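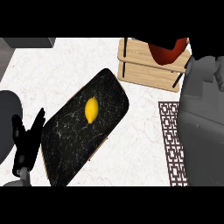

What is kitchen automation at Stanolby?

It is the gradual handing over of lifting, fetching and setting-out jobs in the Stanolby staff canteen to a pair of robot arms, which the cooks call Lemma.

Print this page | E-mail this page

Stanolby is a catering firm in Wirnenov that serves 200 lunches a day from a single kitchen. Its arms were rehearsed first in a simulated kitchen, with a marble board, a lemon and other everyday things to practise around, and they came to the real benches in October. Jaqueline Lozano, the head cook, had asked for this order of doing things, having no wish to see her good crockery used for lessons.

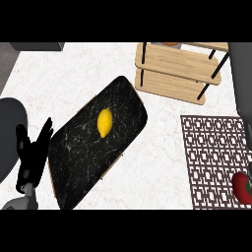
Did anyone lose their job?

All 40 kitchen staff stayed on, though a good many of them now do rather different work from what they were hired for.

Azucena Esquivel, for years the early-morning prep hand, moved to planning menus and checking the arms' work, and she has said that her shoulders are grateful but that she misses the chatter at the bench. Vivek Dubey looks after the software, called Tilard, and takes most of his lunches with the cooks, who tell him quite freely what ought to be fixed. Shifts start later than they used to, a change the parents on staff have especially welcomed.

Last updated 2021-06-23

Print | E-mail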